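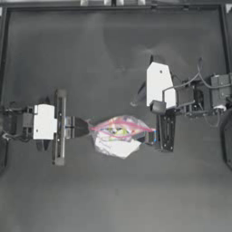
Clear zip-top bag.

Zip bags for small snacks and sticks - how do you pack them?

leif_tveit
Hello all. Every September I make small bags for our hiking group, one bag for each person. I put in the wrapped sweets, the drink powder in sticks and sometimes a long strip of something which I must fold. I use clear bags with a zip, because people like to see what they get. My problem is that the bags never close flat. There is air in them, and the long packages push against the zip from inside. This year I must make 50, so I would like to have a better method. What do you do?

Ingvild Hovland
Put the long things in first, along the bottom fold, and lay them on the side. Small things go on top of them. If you do it in the opposite order, the long one will always stand up and open the zip again. I learned this with Vinum bags, which have a rather weak zip, but it is the same with the others.

nurkell
I do not agree about the order. If the heavy thing is in the bottom and the long thing is across it, the bag stands nicely in a box. I have packed like this for many years. But maybe you carry them in a backpack, then it is different.

Ingvild Hovland
Yes, Leif wrote that it is for hiking. In a backpack nothing stands.

leif_tveit
It is for the backpack, correct. The colors are also a question for me. I want every bag to have one pink and one green thing, so that the children do not compare and complain.
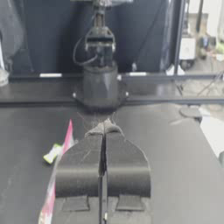
Pink and white packaging on the black table, with the small green and white one to the left of it.

alipour13
I like this pink with the lime green, it will look cheerful through clear plastic! For the crinkled kind of wrapper I have one piece of advice: do not press it flat with the hand. The wrapper can open at the end seam, and then you have crumbs in the whole bag. Fold it one time, softly, and let it be.

nurkell
Why fold it at all? Buy a longer bag. Nerner has them in two lengths and the price difference is small.

leif_tveit
I already have over 50 of the short ones in the cupboard, so I will use those first.

alipour13
Then close the zip almost to the end, leave an opening as wide as a finger, press the air out from the bottom and up, and close the rest. It takes maybe 5 seconds more for each bag.

Ingvild Hovland
Some people use a drinking straw in the opening and suck the air out. I do not recommend it for food which you give to others.

nurkell
The straw is fine if you are only packing for yourself. But I agree, not for a group.

leif_tveit
Thank you for the answers. I tried 13 bags this evening with the long ones at the bottom, and they closed well, except 2 where I had put in too much powder. Nurkell, I will look at the longer bags next year. Does anybody know if a normal marker stays on this plastic, or do I need labels for the names?

Ingvild Hovland
Labels. Write on them before you fill the bag - the surface is much easier when it is flat.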